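The blue bowl and other things I could not pack

9/7/21

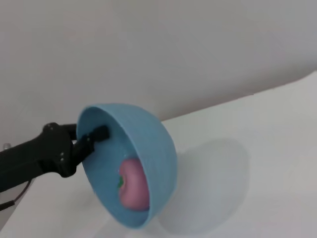

What is still not in a box

I have now been packing for 7 days and the kitchen is still not finished. The books were easy. The winter clothes were easy too, because I closed my eyes a little and put everything in one bag. But the small things in the kitchen take so much time! I pick up one cup and then I remember where I bought it, and then it is time for lunch.

The light blue bowl is the best example of my problem. It is a simple bowl, smooth, one color, with a thin round lip. I have had it since my first apartment in this country. I ate soup from it, I mixed pancakes in it, and one winter it stood under the window where the rain came in. Now it has the pink apple in it. You cannot eat this apple, of course. My niece left it with me when she was small and she told me very seriously to keep it until she comes back. She is a teenager now and I think she forgot, but I did not.

So the bowl and the apple travel together. I tried to put them in separate boxes and it felt wrong.

My system (it is not a very good system)

I write a number on every box and then I write in a notebook what is inside. My neighbor Beca Dafis taught me this. She moved three times in four years, so I trust her. She also said to put the heavy plates standing up, like records, and not flat. I did not believe her at first, but I did it with the dinner plates and the box feels very solid when I shake it.

For the bowls I use dish towels. Each bowl gets one towel inside and one around it. The light blue one gets my good towel, the thick one with the stripes. I put the apple in the middle of the towel so it cannot roll.

The things I gave away:

– the big pot without a lid
– the lid without a pot (it did not fit the big pot, I tried many times)
– most of the plastic boxes
– a salad spinner which I used one time

I sold the old Asus laptop and the desk lamp together for 125 dollars to a student who lives upstairs. He carried them himself and he was very happy, so I was happy too.

The new kitchen

It is smaller than this one. There is one long shelf and two cupboards, and the cupboard on the left side does not close completely. My landlord says he will repair it in July, but he did not say which year – I should ask him again. I want to put the bowls on the long shelf where I can see them from the door. The light blue one will be first from the left, with the apple inside, the same as it is now.

I still have the spices to do, and the drawer with the string and the candles and the keys which open nothing. If you know a good way to pack open bags of flour, please write it in the comments. I have three of them and the moving truck comes soon.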